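Notizen vom Besuch bei Juston, Juni

Im Juni war ich für einen Vormittag bei der Kartendruckerei Juston in Vusstead. Unser Verein in Haverford braucht neue Mitgliedskarten, und Deepak Yadav vom Vertrieb hatte geschrieben, dass man beim Tag der offenen Tür alle Materialien anfassen darf. Das wollte ich gern machen, denn auf dem Bildschirm sieht jede Karte gleich gut aus.

## Anreise und Empfang

Der Bus 44 fährt vom Bahnhof bis fast vor das Tor. Von der Haltestelle muss man noch ein Stück an einem Zaun entlang gehen, der Eingang ist auf der hinteren Seite. Ich war um kurz nach neun dort. Es gab Kaffee und ein Schild mit meinem Namen, leider mit einem Buchstaben zu viel. Die Gruppe war angenehm klein, die meisten kamen von Hotels oder Sportstudios.

## Der Drucksaal

Zuerst gingen wir in den Drucksaal. Dort war es laut, und ich habe nicht alle Erklärungen verstanden. Verstanden habe ich, dass die Karten zuerst als große Bogen gedruckt werden, danach kommt die Folie auf beide Seiten, und erst am Ende wird gestanzt. Die Nummern werden in einem eigenen Schritt aufgebracht. Wenn man also später nachbestellt, kann die Nummerierung dort weitergehen, wo sie aufgehört hat. Für uns ist das wichtig, weil wir jedes Jahr neue Mitglieder haben.

Eine Dame fragte nach der Haltbarkeit der Goldfarbe. Die Antwort war ehrlich: Am Rand reibt sie sich mit der Zeit ab, wenn die Karte lose in der Hosentasche getragen wird.

## Die Muster

Nach dem Rundgang kamen wir in den Musterraum, und dieser Teil hat mir am besten gefallen. Die Karten werden dort stehend in Kunststoffkästen aufbewahrt, wie in einer alten Bibliothekskartei. Man kann mit dem Finger durchblättern und eine herausziehen, ohne dass der ganze Stapel umfällt.
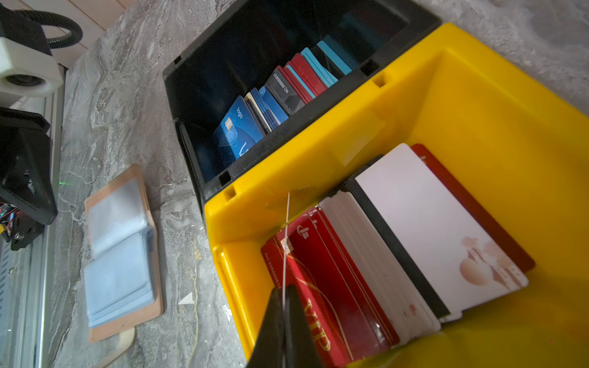

Herr Yadav bat uns nur, jede Karte wieder an ihren Platz zu stellen. Ich gebe zu, dass ich das bei mindestens einer nicht geschafft habe. Am längsten habe ich die roten VIP-Karten mit der goldenen Schrift in der Hand gehabt. Sie sind schön, aber für einen Ruderverein vielleicht zu feierlich. Die ganz weißen haben mich auch interessiert, denn man könnte sie selbst bedrucken, wenn man den passenden Drucker besitzt. Wir besitzen ihn nicht.

Bei den dunkelblauen Mustern habe ich gelernt, dass weiße Schrift auf dunklem Grund nicht zu dünn sein soll. Unser Logo hat sehr feine Linien, das müssen wir vor der Bestellung ändern.

## Preise und Lieferzeit

Für 180 Karten mit fortlaufender Nummer wurde mir ein Preis von 132 Euro genannt, ohne Chip. Mit Chip wird es deutlich teurer, und wir haben kein Lesegerät am Bootshaus. Die Lieferzeit beträgt zwei Wochen nach Freigabe der Druckdaten. Der Versand geht über das Lager in Jivstead, man darf dort auch selbst abholen.

Offen ist für mich noch die Frage, ob die Rückseite matt sein kann, damit man mit Kugelschreiber unterschreiben kann. Herr Yadav wollte es nachfragen und mir schreiben. Drei Musterkarten durfte ich mitnehmen, sie liegen im Büro in der oberen Schublade.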